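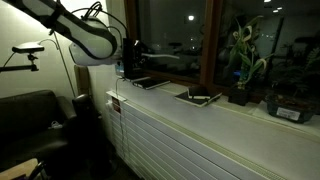

Arm at the left end of the sill, gripper low, before the window.

Notebook, L. Rantala. August, evening session, entry continued from the previous page.

Subject: trial of the Grelton reach kit, on offer to us from Hinojosa. The kit is the mounting set, the cable set, the teaching software and one year of support by phone. The arm is not part of the price. We must give our answer to Clitley before the offer closes, so I try to write down everything tonight, also the small things.

Start 18:40. The work is the windowsill task, as agreed: the arm goes to flat objects on the sill, one after another, and handles them without disturbing the neighbors. I chose the sill because it is long and narrow and has glass behind it. The demonstration from Hinojosa was on an open table with much free space, and I do not think it tells us enough.

Teaching by hand. I set seven points. The software accepts a point quickly, but the name of the point must be typed again each time when I correct it. I wrote to support about this. They answered in 20 minutes, politely, and said it will be changed in the next version. I would not count on it when we decide.

Approach height. The default in the kit is too high for us, the arm makes a big detour upward and comes down slowly. I lowered it in small steps. 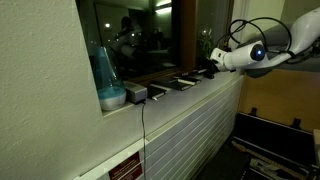 After the third step I was satisfied with the height and left it there for the rest of the evening. Speed was at the lowest setting for all runs. I did not try the middle setting near the glass and I ask that the others also do not, until we have talked about it.

Cables. This is my main complaint. The clips in the kit are meant for a thinner bundle than ours, and the loops stay wide. When the wrist turns I watch the cables more than I watch the gripper. Drorkiscombe sells a sleeve with a zipper that could fit, but it is one more supplier and one more invoice. To ask: can Hinojosa give larger clips in the same price?

Reflections. At night the window is dark and gives back the ceiling lights. I don't know yet if it has influence on the sensor. It should be compared with a run in daylight, same points, same speed.

Price, for the comparison:
Grelton kit, complete: 2,000
Mounting set only: 860
Support, second year: 600
Spare cable set: 261

My opinion at this moment is that the mounting set is good and worth its price. The software is acceptable. The support for the second year I would not order now, we can decide it next summer. If we take the parts separately we lose the teaching software, and then somebody here has to write the point list by hand, as we did before. I remember how that was.

Questions to Hinojosa, to be sent tomorrow morning:
1. Larger clips, see above.
2. Can the point list be exported as plain text? The manual says yes on one page and on another page it says only with the second license.
3. What happens with the approach height after a restart? I had to set it again at 19:55 and I am not sure if this was my mistake.

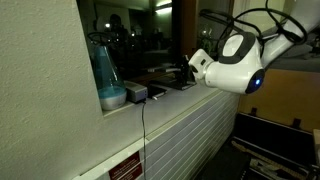
4. Is the trial period counted from delivery or from the first start? Clitley has it one way in the letter and the other way in the contract.

To do before the next session: print the point names, move the start point a little to the right, daylight run. Ended 20:30. L.R.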